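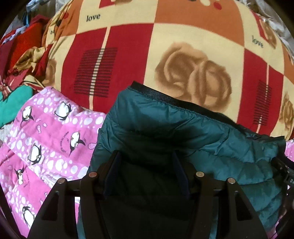 **When does the winter bedding drive close?**
Drop-off at the Godside hall ends November 12, 2018, at 8 p.m.

We take blankets, quilts and flat sheets in any size or print. Please wash them first and leave out pillows, which the shelter on Tamayo Street can't store. Last winter the drive brought in 1,880 pieces – more than the two vans could carry in one trip. Sorting starts at 10 the next morning. If you can lend a van, leave your number at the front desk.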